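Vustar zieht Greifplanung auf spiegelnden Flächen vor

Andaritz – Update 3 der Steuerungssoftware Virk ist seit heute Vormittag für alle Testpartner freigeschaltet. Eigentlich war der Planer erst für den Herbst vorgesehen, der Entwickler Vustar hat ihn jetzt in den März geholt. Grund: zu viele abgebrochene Griffe auf glänzenden Tischplatten.

Das Problem ist in der Branche bekannt. Spiegelt die Oberfläche, sieht die Tiefenschätzung Gegenstände doppelt, einmal auf dem Tisch, einmal darunter. Der alte Planer nahm beides ernst und rechnete Bahnen durch die Platte hindurch, die Kollisionsprüfung hat dann natürlich gestoppt. Arm bleibt stehen, Bediener muss quittieren, alles von vorn.

Neu in Virk: Die Tischebene wird jetzt zuerst geschätzt und festgehalten, alles was rechnerisch darunter liegt fliegt aus der Punktwolke. Danach erst die Segmentierung. Glanzlichter von Deckenlampen werden gesondert maskiert, das kostet laut Vustar 30 Millisekunden pro Durchlauf. Dazu ein neuer Anfahrmodus, bei dem der Greifer seitlich in Warteposition geht und von dort noch einmal nachmisst, bevor die endgültige Bahn freigegeben wird.

Getestet wird in Andaritz mit Alltagsware, also Obst und Getränkedosen. Dosen gelten als unangenehm: blanker Deckel, gewölbte Wand, bedruckt bis zum Rand. Bei offenen Dosen kommt dazu, dass die Software die Neigung begrenzen soll. Dieser Grenzwert steht ab Werk auf 5 Grad und lässt sich pro Objektklasse ändern. Für Äpfel gilt er nicht, dort regelt Virk nur die Griffkraft.

Noch nicht fertig ist die Anbindung an Cliltosier, das Werkzeug zum Abspielen und Vergleichen aufgezeichneter Läufe. Aufzeichnungen aus älteren Virk-Versionen lassen sich zwar öffnen, die Ebenenschätzung fehlt darin aber und muss nachgerechnet werden. Bei langen Läufen dauert das bis zu 45 Minuten. Ein Konverter soll folgen, Termin offen.

Wer umsteigt, muss die Kamera neu kalibrieren. Die alten Kalibrierdateien werden zwar eingelesen, führen aber zu einem Versatz in der Höhe, Vustar rät ausdrücklich ab. Das Rückspielen auf die vorige Version ist möglch, die eigenen Objektklassen vorher sichern.

Preis bleibt gleich, Lizenzen laufen weiter. Fragen zur Freischaltung nimmt der Support bis 17 Uhr an.

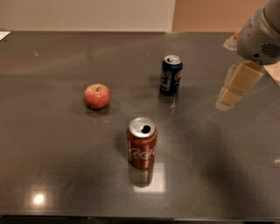 Ein Leser schreibt dazu: Ebene festhalten schön und gut, aber was macht Virk, wenn der Tisch wackelt oder jemand ihn verschiebt? Bei uns steht die Zelle auf Rollen. Wenn die Schätzung nur beim Start läuft, greife ich nach dem ersten Rempler daneben. Dazu hätte ich gern einen Satz in den Release Notes gelesen.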